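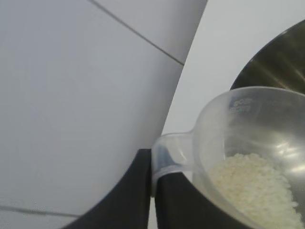 Chapter 2: Measuring and Mixing

Before we light an oven or melt so much as a knob of butter, I should like us to spend a little while on the two jobs that come before nearly everything else in this book. My old teacher, Jaruwan Thammasiri, kept her first-years at them for the whole of September, and I remember grumbling about it all the way home (I had come to learn about pastry, after all!). By the time we reached sponges in Chapter 13 of her notes, I had stopped grumbling.

Measuring comes first. A clear plastic cup is a friendly thing to learn with, as you can watch the level rise while you pour. Set it down on something flat, bend your knees until your eye is level with the line, and read the liquid at the lowest part of its curve – not where it creeps up the sides.
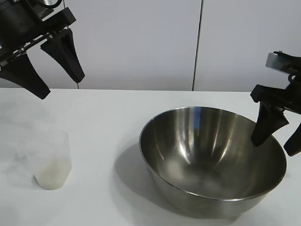 Mixing asks for rather more elbow, and for far more room than most beginners allow. Flour flies, cream climbs, and a batter that looked modest when you began has a way of reaching the brim just as you get into your stride. I would always choose a deep, round bowl in stainless steel, with a thin rolled rim and a base narrower than its top, and stand it on a clear stretch of table where your arm can swing freely. Put a damp cloth underneath if it wanders.

Words to learn in this chapter: meniscus, fold, cream, rub in.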